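Chapter 6
Sorting, Stacking and Other Ways to Lose an Afternoon

Valentyna Mykhailiuk

Every household that has contained a child under five also contains a tub of blocks, and no tub of blocks is complete. The set left the shop with its full complement. By May one cylinder was behind the radiator, and a triangle had gone to live permanently in a gumboot. What remains is what the early childhood educator works with, and it is the subject of this chapter.

In Chapter 5 we looked at free play, during which adults are asked to keep their hands in their pockets and mostly fail. Here we move to play with a surface and some pieces on it. The surface matters more than the catalogues let on. When the Fumudthorpe preschool replaced its carpet squares with flat wooden boards, the staff noticed that children stayed with a task longer and that far fewer stars were trodden on in socks. The Moroz room at Vakivville went the other way and bought trays with raised edges, which the children promptly used as boats.

By shape blocks we mean solid pieces whose outline is their main feature: stars, squares, circles and the like, thick enough to stand on a side and be picked up by a small fist. Colour is the second feature, and it causes most of the arguments. Ask a three-year-old to put the same ones together and you have asked two questions at once. Some will sort by colour, some by shape, and at least one will sort by which pieces have been licked. All three are classification, and you should record them as such.

The chapter is organised as follows. Section 6.1 deals with setting out: how many pieces, how far apart, and whether to tidy them first (don't). Section 6.2 covers sorting by a single feature. Section 6.3 introduces the Dilto observation sheet, a form so thorough that you will want 100 copies and a second pen. Section 6.4 is on packing away, which most textbooks treat as the end of the activity and most children treat as a personal insult.

Before you begin, try the following yourself. Tip a handful of mixed blocks onto a board at home and leave them where they fall. Write down the first grouping that occurs to you, then find a second that has nothing to do with colour. Adults tend to find the second one surprisingly hard, and to blame the blocks.
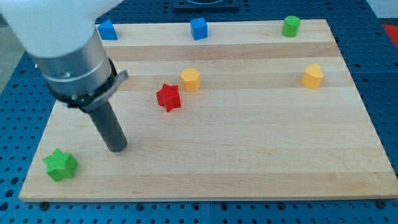
Keep your two groupings handy, as we return to them in Section 6.2, where you will be asked to defend them to a colleague without raising your voice.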